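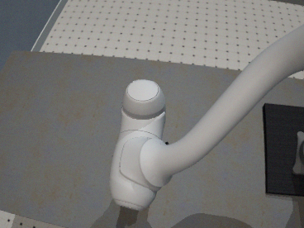 Bromero: fichas de lectores de tinta electrónica

Hola, soy Natanael Fontes y esto es el LÉEME de Bromero, una colección de datos sobre lectores de libros electrónicos que empecé para mí solo y que se me ha ido de las manos. Quería saber qué aparato aguantaba más horas sin cargador (viajo mucho en autobús) y acabé con una hoja de cálculo que tardaba un minuto en abrirse. Así que la pasé a texto plano y aquí la tenéis.

Última revisión: 10/04/2026

Qué hay dentro

Un archivo principal, lectores.csv, con 38 modelos, y otro, cargas.csv, con 2040 anotaciones de batería. Cada anotación es una noche de lectura: porcentaje al empezar, porcentaje al acabar, páginas pasadas, luz encendida o apagada y si el wifi estaba puesto. Los modelos que más salen son el Trurora y el Vi, que son los que tengo en casa. El Pesex me lo dejaron un verano y lo devolví en julio, con bastante pena, porque los botones de pasar página son una maravilla.

Los campos

modelo: el nombre tal cual viene en la caja, sin la marca.
pulgadas: diagonal de la pantalla, con punto decimal. ¡Con punto, por favor! La mitad de los errores que me llegan son comas.
bateria_mah: lo que dice el fabricante. Si no lo dice, la celda va vacía. No pongáis un cero.
formatos: separados por barra vertical, en minúsculas.
notas: lo que se me ocurrió en ese momento. Hay alguna queja sobre fundas.

Cómo he medido

Con paciencia y poco más. Leo con la luz al nivel que me resulta cómodo, que en invierno es más alto, y apunto los números antes de dormir. Los porcentajes son los que enseña el propio lector, y ya sabemos cómo son: el Vi se queda clavado en el mismo número varios días y luego baja de golpe. No lo he corregido en los datos crudos.

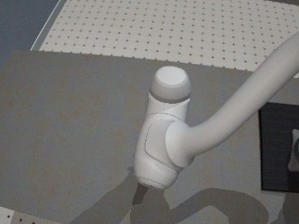
Para comparar modelos entre sí uso una novela de 3000 páginas virtuales (las que calcula el lector con la letra en el tamaño mediano), siempre la misma, así que me la sé de memoria. Si cambiáis el tamaño de letra, el total de páginas cambia también y la comparación ya no vale; para eso está la columna tam_letra, que en las anotaciones más viejas falta.

Cosas que fallan

Las fechas del Pesex están mal en unas cuantas filas, porque el reloj se reiniciaba al agotarse la batería. Las he marcado con una x en la columna dudosa. También hay dos versiones del Trurora mezcladas bajo el mismo nombre, y la segunda trae otra pantalla. Lo tengo pendiente desde hace siglos.

El archivo de cargas se abre bien en cualquier hoja de cálculo si elegís UTF-8 al importar. Si veis símbolos raros donde debería haber una eñe, es eso.

Cómo colaborar

Mandadme filas nuevas con el mismo orden de columnas y decidme qué versión de firmware lleva vuestro lector. Me valen series cortas, de una semana o así, pero no me mandéis medias ya calculadas: necesito las noches sueltas.

Licencia

Usadlo para lo que queráis, citando Bromero. Si publicáis un gráfico con esto, enseñádmelo, que me hace ilusión.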